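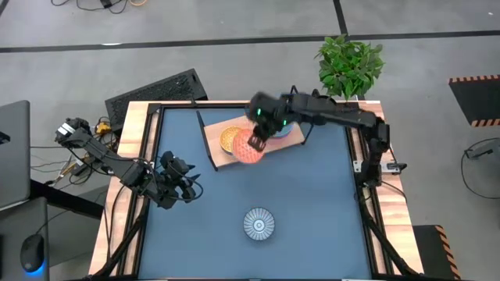

The Blue Bowl Waits Its Turn

Last updated: November

The red plate went first, of course. It always did! It was woven like a basket, red as a ripe persimmon gone a little orange, and it loved the cutting board more than any place in the whole of Domley. The yellow bowl was there already, snug on the pale wood, and the little blue-and-white one had squeezed in at the far end.

"Room for one more?" called the big patterned bowl, out on the open blue.

It felt like a sea out there – a wide, quiet, wonderful sea. The bowl had petals painted all the way around its white middle, and it had come from the Fondska market in a crate with 55 other dishes, every one of them chattering the whole trip. It had never had so much space to itself!

"Supper's at six," the plate called back. "Come over whenever you like!"

The bowl thought about it. It thought about soup, and about plums, and about how fine the board would look with all of them crowded together, red and yellow and blue. What a party that would be!

"Soon," it said happily, and stayed right where it was, being an island.

Recent stories
The Spoon from Pustness
200 Teacups
Night Train to Rampersad
A Lid for Every Pot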